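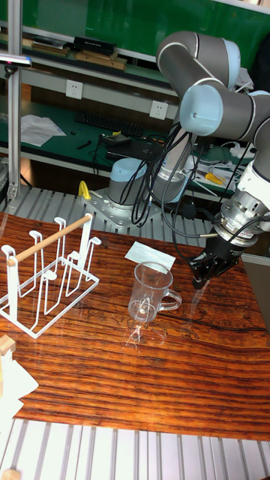 Autumn report to the Wasodetti Fund
Community reading and tea afternoons, Vindmont Library
24 November 2021

Dear friends at the Fund,

It is a pleasure to be writing to you again, and I hope you will forgive me if this runs over the length your form suggests. The form gave me a box for "activities" and a box for "outcomes," and I found that most of what I wanted to tell you fell somewhere in between the two, so I have put everything into a letter and copied the short version into the boxes for your records.

When we applied to you, we asked for help with the afternoon gatherings for older readers that had been running, on and off, out of the back of the Vindmont Library. They had begun as a way to use up a quiet stretch between lunch and the end of school, and they were always cheerful, but they depended on whoever happened to have a free afternoon and a packet of cookies. Your grant let us put them on a proper footing, with a set time, a set room, large-print books enough to go around, and a van to bring people in from the Pacheco side of the valley, where the bus stopped running two winters ago.

What we have been doing

The gatherings run for two hours. For the first hour somebody reads aloud, usually a short story or a couple of chapters from whatever novel we have on the go, and then we stop for tea and talk. I had planned on the talk being about the book. Some days it is, and some days the book is a mystery set on a train and we spend the whole time hearing about every train anyone in the room has ever taken, including one very long one across the prairies with a live goose in the baggage car. I have stopped trying to steer. The people who want to talk about the plot find each other at one end of the table and manage very well.

We finished two novels over the summer and early fall and are well into a third, a family saga that was chosen by vote and that I privately thought was too long. I was wrong about that, and I have been told so! Several of our readers have gone ahead at home and then had to sit through the next session keeping a straight face.

The large-print collection is the part of the grant that has gone furthest. We bought 100 titles in all, most of them secondhand and in very good shape, from a dealer who was closing up his shop and who threw in a box of poetry when he heard what they were for. The poetry turned out to be far more popular than I would have guessed. People like that a poem can be finished in one sitting and read again on the ride home. 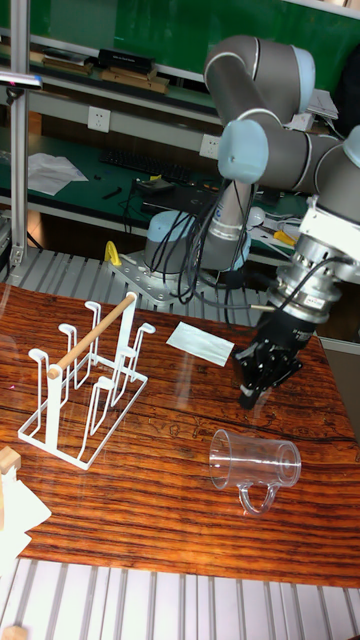 The Brisia van

You asked particularly about transportation, and I am glad to say it is working, though it took us longer to get there than we had hoped. The first arrangement, which was to share the senior center's minibus, fell through in the spring when their own schedule filled up. We lost the better part of a month to phone calls. In the end we came to terms with Brisia, the small firm that does the school runs out of Pacheco, whose vans sit idle in the early afternoon. They charge us $50 a round trip, with a step and a handrail for those who need them, and the drivers have been patient about front doors and forgotten glasses and the last page of a chapter.

The one thing I would change is the pickup order. At present the people who live farthest out are collected first and dropped off last, and for a couple of them that makes a long afternoon. Brisia has offered to try running the loop in the opposite direction on the way home, and we will start that in December once the road work by the creek bridge is out of the way.

I should also mention that the ride itself has become part of the gathering. There is a good deal of news exchanged in that van. One of our readers told me she had known her neighbor across the road for years to wave at, and had never had a conversation with her until they were both stuck behind a hay truck on the way to hear chapter nine.

The money

A full statement is attached on the Fund's own form, with receipts, and I will keep to the main points. Books came in under budget, thanks to the dealer. Transportation came in over, partly because of the late start and the higher rate we accepted in order to get going again, and the two nearly cancel out. Refreshments are where I misjudged things. I had costed tea and cookies as though everyone would have one cup, and our readers are two-cup people at the very least, with strong views on how long the pot should stand. We have covered the difference out of the library's own small events line, and I am not asking you for it.

We have $1000 of the grant still in hand. With your agreement I would like to hold it for the winter months, when the van will need to wait with its engine running on cold days and when we may need to add a second trip. If you would prefer that it be spent on something else, or returned at the end of the grant year, please tell me and I will see to it.

What has been harder

The room has been the main difficulty. It is a pleasant room in the morning, but the heating in that part of the building has its own ideas, and by the second hour in October people were putting their coats back on. Maintenance has bled the radiators twice. We also found that the overhead lights leave a glare on glossy paper, which is a real trouble for anyone with cataracts, and we have started bringing in a pair of floor lamps and leaving the overheads off when the day is bright enough.

Hearing is the other thing. A reader with a soft voice loses the far end of the table entirely, and it is not in anyone's nature to shout out and say so. We tried a small speaker and it hummed. What has helped most is moving the reader's chair to the middle of the long side and asking people to swap seats after tea,

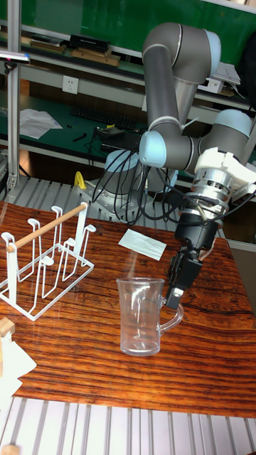
so that whoever was farthest away in the first half gets the better place for the second. It caused some grumbling the first time, seats being a serious matter, and now it is simply what we do.

I had also hoped by this point to have some of the readers taking a turn at reading aloud themselves. A few have, and one gentleman gave us a sea story with all the voices and had to be brought a glass of water halfway through. Most would still sooner listen, and I think I set that goal a little high when I wrote the application. I would like to leave it as an open invitation and let it come along at its own speed.

Plans for the winter

We will keep going through the cold months, with a break over the holidays. Before that break there will be a longer session in December with family invited, a few short readings, and, if the piano can be tuned in time, some singing. You would be very welcome. The parking lot is shared with the post office and fills up early, so do come by the side street if you are driving.

After the new year I want to try a second, smaller group for people who find the big table tiring. It would meet for an hour, with poems only, and we already have the books for it. I would also like to start lending the large-print titles out for longer than the usual term, as several people have told me they read slowly now and worry about the due date. The library has agreed in principle and is working out how to mark the cards.

Please let me know if anything in the statement needs explaining, or if you would like it broken down another way. I am at the front desk most mornings, and the phone there is answered more reliably than my email.

With warm thanks from all of us around the table,

Program Coordinator
Vindmont Library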